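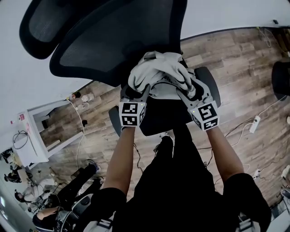 Minttu Kallio has opinions about office chairs, and she had shared four of them before I'd even gotten my coat off. She cleans and resells used office furniture under the name Kuusisto, and I went to see her in December because my own chair had started to smell like soup (long story, my fault).

"Everybody looks at the seat," she told me. "The seat is the easy part! It's the mesh back that holds on to things. You get dust and hair in the weave, and if you go at it with a wet sponge you've got mud."

So what does she do? Vacuum first, with the soft brush, front and then back. After that comes a cloth, wrung out until it barely feels damp, with one drop of dish soap in the bowl. She lays the cloth over the chair and presses, lifts, presses again. I asked if she ever scrubs. She looked at me like I'd suggested a pressure washer.

"Scrubbing makes it fuzzy. You can feel it with your hand afterward, and you can't un-fuzz it."

Armrests get their own cloth, always, and she won't budge on that. "That's skin oil and lunch," she said cheerfully. The headrest gets the armrest cloth too, once it's been rinsed, and she does the curve underneath, where I have never once cleaned anything in my life.

Her business partner, Abbas Mahmoudi, came in halfway through with coffee and a clipboard. He keeps the list, and every chair that goes out gets a number. They were up to 3092 when I visited, which made me feel a bit faint. He had a batch of 25 due out the next morning for a language school called Poltadia, and six of them were still waiting on casters.

"She'd spend all day on one backrest if I let her," he said.

"I would," said Minttu.

I asked them both for the one thing people at home should do. Abbas said to turn the chair over and pull the hair out of the wheels (tweezers, ten minutes, good podcast). Minttu went for old cotton T-shirts over anything sold in a packet, cut big enough to fold, and washed without fabric softener.

I went home and tried it on the soup chair. Two rounds with the vacuum, half a T-shirt, a lot of pressing. The armrest water came out a color I'm not going to describe! The smell is mostly gone, and I've emailed Minttu about the rest. She wrote back within the hour: "Did you do under the headrest?"

I had not.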